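Two-arm system learns to handle clear sheet and foam from few demonstrations

Reading time: 2 min

A research team at Tronden has published a training method for two-arm robots that handle thin, transparent materials — a class of object that depth sensors often miss.
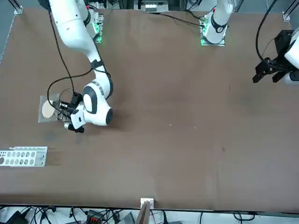 PENDEDAU — April 2, 2019

The method, called Skorkavum, was trained on 54 demonstrations and tested over 261 trials. Wrist views are weighted more heavily as a gripper nears the sheet.

"Depth data alone gave us gaps wherever the plastic was," said lead author Areti Ververidis.

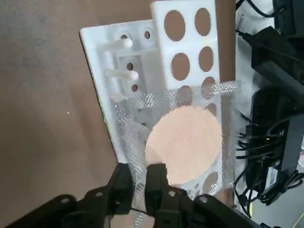
Wrist view: foam disc on a clear textured sheet, with the gripper fingers at its edge.

Co-author Filippos Galanis said code will follow in September.

Last updated: 8 hours ago
Contact | © Tronden | Back to top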